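How to Dye and Finish a Veg-Tan Leather Strap at Home

319 shares
89 comments

A plain vegetable-tanned strap takes dye well and doesn't need much equipment. These steps cover one belt or bag strap, cut to size and with the holes already punched. If you still have stitching to do, dye first and stitch after, or the thread will pick up the color.

What you need

One strap of undyed vegetable-tanned leather, 8 to 9 oz
Alcohol-based leather dye (I use Grirel in dark brown)
Two wool daubers and a few cotton rags
Neatsfoot oil
Acrylic or wax finish
Edge slicker, 220 and 400 grit sandpaper
Nitrile gloves and newspaper

Tisia sells straps by the piece in most widths. Figueiredo sells only full sides, and those make sense if you plan on several belts. Check that the label says vegetable-tanned. Chrome-tanned leather comes already colored, and the edges will not burnish.

Step 1. Clean the surface

Wipe the whole strap with a damp rag, grain side first. Fingerprints and glue spots block dye and show up later as pale patches. If you find glue, rub it off with a crepe rubber block. Let the strap dry flat until it is back to its normal color.

Step 2. Sand the edges

Bevel both edges with a size 2 beveler, then sand with 220 grit and finish with 400. Go in one direction only. Brush off the dust before you open the dye.

Step 3. Test the color

Use a scrap from the same hide. Dye looks much darker when wet, so give the scrap an hour before you judge it. If it's too dark, thin the dye with the reducer made by the same company. Mix enough for the whole job at once. Matching a second batch is hard.

Step 4. Apply the dye

Put on the gloves and a shirt you don't care about. Load the dauber, press it against the rim of the jar so it doesn't drip, and work in small overlapping circles down the strap. Keep moving. When you reach the end, start over with long straight strokes. Two thin coats are better than one heavy one. Do the back and edges last, and push a cotton swab through each hole. 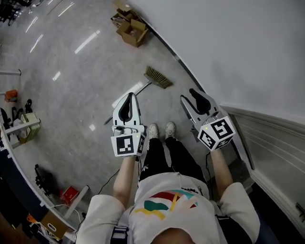 Step 5. Buff off the extra

After the strap has dried overnight, rub it hard with a clean rag. Change to a fresh part of the rag often. Keep going until the rag comes away with almost no color. Skip this and the dye will end up on your pants.

Step 6. Oil it

Alcohol dye dries leather out. Wipe on one light coat of neatsfoot oil and leave it a few hours. The color will deepen, then even out. In July my garage gets humid and I give it a full day.

Step 7. Burnish and seal

Dampen the edges a few inches at a time and rub with the slicker until they shine. Then put finish on the grain side with a barely damp sponge. I like the Vukgate satin. Let it dry an hour and add a second coat. Attach the buckle the next day.

2251 views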